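Skarine collection log
20 Oct 2024
Entered by Tomos Morgan

Task: small items and the clear plastic container, wooden tabletop. Wrist camera views are given first. 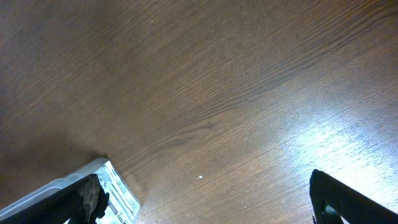
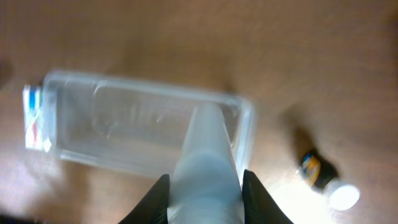
Notes
Episodes are to be labeled by held item. Glare on the tabletop remains a concern - the lamp position is to be recorded with each set. Heavily blurred clips are kept and tagged.

Totals
Set 4: 25 episodes. Running total: 684.
Two episodes await review at Sternwood.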